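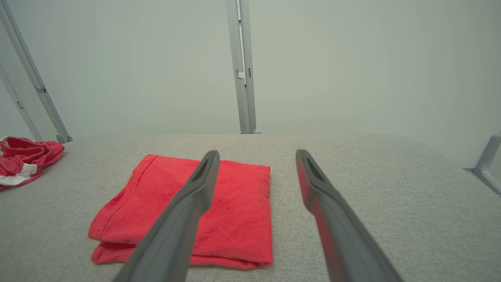 Tharun Kartha contesta mientras busca una llave Allen. Lleva la puesta a punto de la célula de doblado de Pleritz, en la nave de Midgate, y avisa de que tiene poco rato. Empezamos sin sentarnos.

Lo primero de cada turno, los dedos de la pinza. "Los limpio con un paño y alcohol, nada más. La gente quiere engrasar. En textil no se engrasa nada que vaya a tocar la prenda." Luego mira las ranuras cerca de la punta: ahí se mete pelusa. Pincel seco, nunca aire comprimido. "Con aire la mandas para dentro y a las dos horas tienes el dedo izquierdo que cierra tarde."

¿Y la apertura? Depende de la prenda. Para una pieza ya doblada la deja del ancho del doblez, poco más. "Si abres de más, pierdes tiempo. Si abres de menos, pisas el borde y adiós."

La mesa le dio mas guerra que el brazo. Antes era una chapa lisa y la ropa patinaba. Ahora va forrada en tela gris. La tela cede un poco y eso obliga a recalibrar la altura: 4 puntos, uno por esquina, con galga. "Cada vez que se cambia el forro. Cada vez. Dobre, el que nos hace los forros, cose muy bien, pero no hay dos iguales."

Los perfiles de aluminio también se revisan. Los pies se aflojan con la vibración y la cámara acaba mirando a otro lado. Él marca los tornillos con rotulador: si la raya no coincide, se reaprieta. Cada 6 semanas, la estructura entera.

Mantenimiento gordo, a los 3000 ciclos. Desmontar dedos, comprobar holgura, volver a poner a cero. Una mañana, si no aparece nada raro. En marzo apareció: un cable de la muñeca pelado, justo donde dobla. "Fallaba solo con el brazo estirado. Estuve día y medio culpando al software de Demisar. Les tuve que pedir perdón."

Prenda difícil, pregunto. No duda. "El rojo. Bueno, el rojo con luz mala. Se refleja en el dedo y la cámara te come el borde." Lo arregló con luz difusa y bajando la exposición. Tras el cambio, 98 agarres buenos de cada cien en la prueba interna. ¿Los otros dos? "Cinturillas. La goma se enrrosca y no hay por donde cogerla."

Suena un aviso en la célula. Tharun ha encontrado la llave, la tenía en el bolsillo, y se va para allá. Desde la valla grita una última cosa: que apunte que el pincel tiene que ser de cerda natural.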